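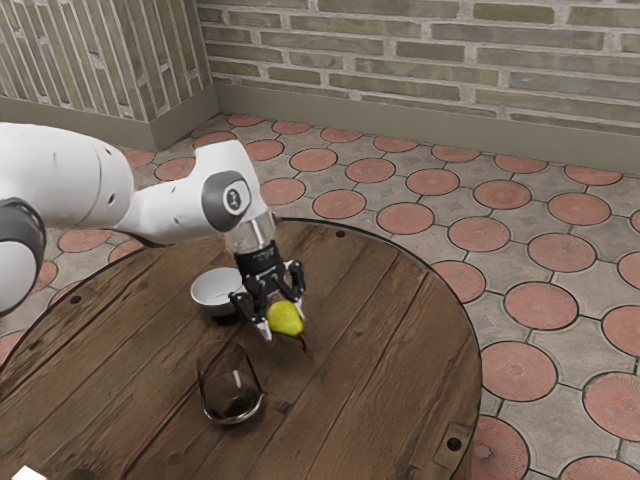 Markex 592 Jewelry Safe

Burglars are busy people, and most of them start with the bedroom drawer. The Markex 592 bolts to a closet floor and weighs 600 pounds, so anyone hoping to leave with your grandmother's rings will need friends and a good back.

Door: steel, 2 keys plus keypad
Finish: gray, or slightly grayer
Item no. 2392

Keys are not kept by us. Please don't tape the code inside the closet door. We have seen it done, by people with very nice watches.

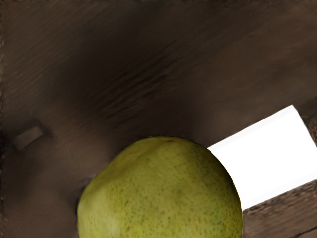
Ese Edet writes that the keypad is easy to use in the dark, but the delivery crew from Sarby stopped speaking to her on the second flight of stairs.

Stairs cost extra. So does moving it again when you change your mind about the closet. Orders placed in April have shipped; new ones leave the Jovwood warehouse as stock allows.
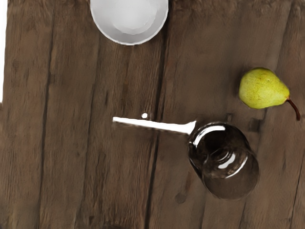 Pear, bowl and saucepan on a wooden table

Questions about floor bolts go to Jomar Dagdag at the service desk.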